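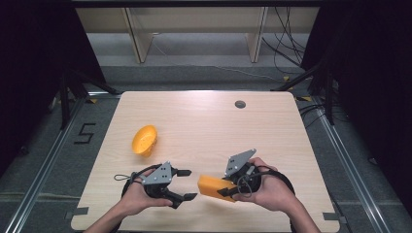
King-fai Su: The README still gives the unit of rain_raw as millimetres all the way through. Everything before the metric changeover is in points. I plotted Rebane against its neighbours and it came out as a rainforest.

Fixed in this version. See Units.

Stutero Rainfall Transcriptions

Monthly rainfall totals transcribed from the Stutero District Gardeners' Bulletin, a printed newsletter that carried members' gauge readings on its back pages. The dataset holds the readings as printed, a converted value in millimetres, and a record of what the transcribers were unsure of.

Version date: June 11, 2022
Maintainer: Fiorella Valentini
Transcription: Viola Lombardi, Oľga Šťastný
Checking: Cinzia Sartori
Licence: CC BY 4.0 for the transcription and the derived files. Page scans are held separately and are not covered.

Contents

readings.csv — one row per gauge per month
gauges.csv — one row per gauge, with locality and elevation where known
issues.csv — one row per bulletin issue, with page range of the rainfall table
notes.csv — free-text remarks printed beside or under a reading
CHANGES.txt — corrections by version

The source run is 343 issues. Readings were contributed from 105 gauges, many of them for a short time only. Gauges at Ostach and Jekard have the longest records and are the best place to start if you only need a continuous series.

Fields in readings.csv

gauge_id: identifier assigned by us. The bulletin used surnames, and later surnames plus locality. These are not published.
year, month: the period the reading covers. The bulletin came out in the month following, and the issue date must not be used as a substitute.
rain_raw: the number as printed, stored as text. Leading zeros, fractions and stray full stops are kept.
unit_raw: pt, in or mm.
rain_mm: converted value, one decimal place. Empty if rain_raw could not be resolved.
rain_days: number of days with rain, if printed.
flag: see Flags.
issue_id: links to issues.csv.

All files are UTF-8, comma separated, with a header row. Missing values are empty. A printed zero is 0. A printed dash is empty with flag D.

Units

The bulletin printed readings in points for most of the imperial period. One point is one hundredth of an inch, or 0.254 mm. Some contributors sent decimal inches and the editor set them as received, so a single column can hold both 38 and 0.38 for much the same amount of rain. We assigned unit_raw row by row. Where the printed value had a decimal point and the neighbouring gauges agreed with it as inches, it was marked in. Where there was no decimal point it was marked pt.

The changeover to millimetres was uneven. The bulletin asked members to send millimetres from a September issue onward, but several kept their old glass measures for years afterwards and the editor converted for them, with rounding. These values are marked mm with flag R.
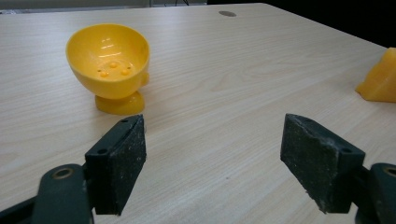
Issue 105, p. 3

The rainfall table in this issue was set with the locality column one line too high. Every reading from the second row down sits beside the wrong place name. A correction was printed in the following issue, but it covers the first half of the table only. We shifted the whole column and gave every affected row flag S. If you are comparing against an earlier copy of the data, the Rebane and Ostach values for that month will have swapped to other gauges.

The same fault may be present elsewhere. Cinzia Sartori compared each month against the one before and after for gauges that were close together, and found no other clear case. Isolated storms make that comparison weak in summer.

Flags

D — dash printed in place of a reading
R — value converted or rounded by the bulletin's editor before printing
S — row position corrected by us
U — digit unclear on the page, best reading given
X — digit unclear on the page, no value given
M — total covers more than one month

A row can carry more than one flag, joined with a plus sign. M rows give the last month of the period in the month field. The earlier months have no row of their own, so summing a year that contains an M row gives the correct annual total but the wrong monthly pattern.

Transcription method

Each table was keyed twice, once by each transcriber, without sight of the other's file. The two versions were compared by script and the differences settled from the page. Most differences were 3 against 8, and 1 against 7 in the duplicated issues where the ink had spread. Differences that could not be settled took flag U or X.

Printed annual totals were keyed as well but are left out of readings.csv. They were used as a check. A mismatch between the printed total and the sum of the months was recorded in notes.csv and the monthly values were left alone.

Remarks in notes.csv keep the printed spelling. Typical entries are "gauge blocked by leaves", "away, read by neighbour" and "frog in funnel". They have not been coded into categories.

Locations

Coordinates are rounded to two decimal places. Some gauges moved when their owner moved house and the bulletin did not always say so. Where a move is known, the gauge has a new gauge_id and the field prev_id in gauges.csv points to the old one. Elevation is taken from the bulletin where given and is otherwise empty. We did not fill it from a terrain model.

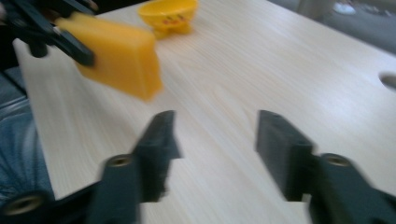 Fig. 3. Pale tabletop.

Known limits

Gauge type and height above ground are mostly unknown. Siting was up to the member, and some notes mention fences, tank stands and fruit trees nearby. Treat differences between gauges with care.

Daily values were never printed and cannot be recovered from this source.

Contributors dropped out during long dry spells more often than at other times. A mean across all gauges will lean wet in those years unless the set of gauges is held fixed.

The Jekard record has two readers using the same surname in the same decade. They are split into two gauge_ids on the basis of the rain_days column, which only one of them filled in. The split is our judgement and is open to correction.

Reporting errors

Send the gauge_id, year, month and issue_id, with the value you believe is correct and where you found it. Corrections without a page reference are logged but held over until the page can be checked. Accepted corrections are listed in CHANGES.txt under the name or initials you give.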